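Fluma Two-Arm Wire Sorting Kit – Pre-Acceptance Safety Checklist
Unit under review: 3353. Inspection date: 2023-03-14. Supplier: Listov.

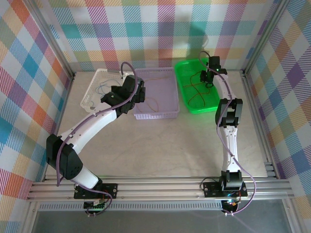 Fotini Margaritis asked that cable routing be scored apart from mounting, as the January review had put both under one item and the supplier answered only half of it.

1. Base plates fastened to front rails. PASS. Bolts to be checked again after 70 hours of use.

2. Cable slack through full arm travel. PASS WITH COMMENT. Supplier to state the minimum bend radius in the manual.

3. Circuit boards protected from contact. OPEN. Both boards sit below the rails at the front, within an operator's reach. A cover is requested – clear or solid, at the supplier's choice.

4. Baskets held in position. OPEN. The manual gives no method for fixing them to the table.

5. Emergency stop, each arm. PASS. Tested 4 times per arm.

6. Gripper force limit. NOT SCORED. Certificate from Zacharopoulos not yet received.

7. Labels and warnings in English. FAIL. Page 97 of the manual refers to a label that was not supplied.

Payment is held until items 3, 4, 6 and 7 are closed. Replies go to Gijs Verschueren, Anow equipment office.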